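We use cookies to remember your settings and to see which pages are read. By continuing to browse you accept this. Accept | Manage cookies

Towels from the Yalçınkaya linen closet

The guest house has 20 beds and more towels than it needs. In January, Nermin Yalçınkaya decided to go through all of them before the rooms were repainted. The full count came to 294, including hand towels, bath towels, bath mats and a stack of kitchen cloths that had drifted upstairs over the years.

This page is about the waffle-weave ones. They get the most questions from guests, mostly where to buy them and how to keep them from shrinking. They are also the ones that people fold in the most different ways. At our house they are rolled for the guest rooms and folded flat for the closet.

Ghassan Abou Jaoude helped with the sorting and wrote most of the notes on the shelf labels. He prefers waffle weave to terry for the upstairs bathrooms, where the shelves are shallow and the window is small. A terry bath sheet fills half a shelf up there. 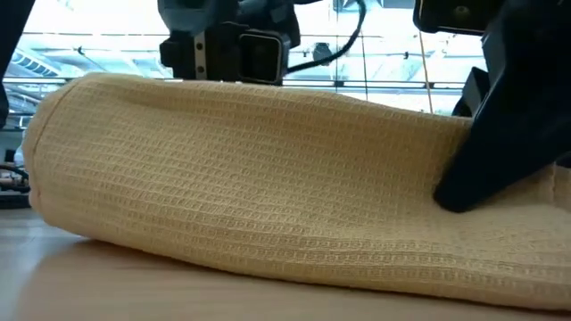

The waffle towels came from two places. The older ones are from Pollska, bought when the house first opened, and the newer ones are from Wekis. After enough washes it is hard to tell them apart without the label. The Pollska ones have lost most of their labels, so Ghassan put a stitch of blue thread in one corner of each.

Washing

Warm water, a small amount of detergent, no fabric softener. Nermin stopped using softener on these a few years ago and the towels dry skin better without it. New ones are washed twice before they go into a room. They do shrink, and most of it happens in the first wash, so buy a size larger than you think you want.

Drying

Line drying in summer, low heat in winter. Give each towel a good shake first and pull the corners square. If a hem has started to curl, flatten it by hand while the towel is still damp - ironing makes the weave look tired.

Folding

For the closet, fold in thirds the long way and then in half twice. For the rooms, fold lengthwise and roll without pulling hard. A tight roll leaves lines in the cloth that are still there when the guest opens it.

What was kept

We set aside 31 towels as too worn for guests. Some went to the garden shed and the rest were cut up for cleaning. The others are back in the closet on the Dolico shelves, with bath towels at waist height and mats at the bottom. The kitchen cloths have gone back down to the kitchen.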